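Hakden Workshop, Room 77
Notebook entry, 6 Jun 2023

Sorting trial, mixed small goods

The purpose of this session was to review the contents of the gray open-topped bin before the Caldeira stock is relabeled. The bin had been filled from the Jidemum shelf without regard to size or shape. Items were to be spread in a single layer on the bin floor, with no item standing on end.

The purple and white piece was placed lying flat near the front, with its rounded end to the right. The yellowish-green curved item and the crumpled silver one were kept together, as the inventory sheet lists them on adjoining lines. The round black item remains without a category. It is entered provisionally under 634 until Statance confirms the code.
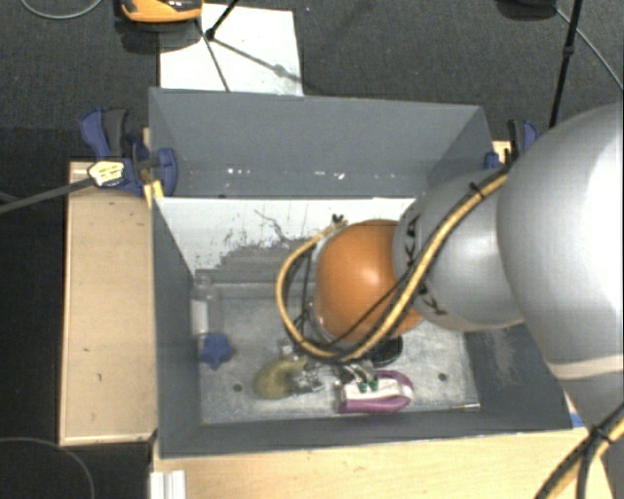 Labels and storage

Labels are to be attached to the storage bags and kept off the items themselves. Adhesive from the previous batch left marks on smooth surfaces and required cleaning. The label roll holds 100 pieces, and a second roll has been requested.

Shiny and crumpled items should be bagged separately once the review is complete. Small metallic pieces go in the lidded tray on shelf 10.

Outstanding: category for the round black item; revised inventory sheet; decision on whether the Jidemum shelf is to be kept as mixed storage after September.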